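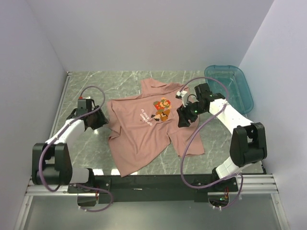 How should a printed T-shirt be folded so that the design is not damaged in storage?

Lay it flat with the print facing down, fold the sides in toward the back, and keep the final crease away from the printed area wherever the size of the shelf allows.

Filed under: Textiles & Clothing | Interviews

The clothing service at the Clulside residence hall processes shirts, towels and bed linen for its residents throughout the academic year. The supervisor of the folding room has held the post since the service moved out of the basement and agreed to speak with this bulletin on a Wednesday afternoon, between the second and third deliveries of the day. The supervisor asked to be identified by position only.

T-shirts make up the largest share of the work. On a normal day the room handles 83 of them before noon, and the figure rises in October, when residents return from the fall break with full bags. "People assume that sheets are the difficult item," the supervisor said. "A sheet has four corners and you can find all of them. A T-shirt comes out of the dryer in a twist, and you have to work out where the neck is before you can do anything else."

The first stage, which the staff call laying out, receives more attention in training than the fold itself. A shirt is placed on the table and turned until the collar points away from the worker. The sleeves are then drawn outward and the hem is pulled square. A shirt dropped on the table sideways, with its collar bunched and the hem doubled under, has to be opened completely before folding begins.

"New staff want to start from wherever the shirt lands," the supervisor said. "They see a sleeve and they fold the sleeve. Then there is a tuck inside that they did not notice, and it stays there until the resident puts the shirt on."

Wrinkles are dealt with at the same stage. The recommended method is to hold the hem at both side seams and give one firm pull toward the body, then smooth the cloth with the flat of the hand from the middle to the edges. The supervisor discourages pulling at the collar. "The ribbing stretches, and it does not come back. If the neck is crumpled, open it with your fingers and press it down."

Printed shirts follow a slightly different procedure. Designs from video games, sports clubs and bands are common among the residents, and many are printed in thick, solid blocks of color. These shirts are washed inside out, turned back by hand and checked before they reach the table. The supervisor keeps them out of the tall piles. "A heavy print at the bottom of a stack will stick to the one above it in warm weather. I have separated two shirts that way and lost part of a cartoon face. The resident was polite about it, but we replaced the shirt."

The size of the fold was a matter of some debate when the present shelves were installed. The units, ordered from Flornov, are narrower than the old ones, and the former fold left the edges hanging over the front. The service tried two methods over the course of a term. The first folded the shirt in thirds lengthwise and then in half. The second, still in use, brings each side to the center of the back and folds the length in thirds from the hem. It produces a shorter package and permits stacks of 20.

"We tried 21 and the top one slid off," the supervisor said. "So the number is 20. It is written on the shelf."

The tables were also replaced. The earlier surface had worn rough at the front and caught on light knits. A smooth top was chosen after a visit to the laundry at Skarkow, where the staff reported that they could turn a whole shirt with one hand. The supervisor considers the change worthwhile, with one reservation — very thin fabrics now slide when the second sleeve is folded, and some workers rest a forearm on the cloth to hold it.

Asked about color, the supervisor said that shirts are sorted by owner and never by shade, although pale reds and pinks are kept apart from white items during washing. Short-sleeved and long-sleeved shirts are stacked separately. A long sleeve is folded back on itself twice, and the added thickness makes a mixed pile lean.

Residents who prefer to fold their own laundry may collect it unfolded in a mesh bag. The supervisor offered them one piece of advice. "Do it the same day. If you leave a shirt in the bag overnight, you will be smoothing it for longer than it took to wash."

The folding room is open to residents on weekday mornings. Bags must be labeled with the room number, and items left for more than 90 days are passed to the hall office.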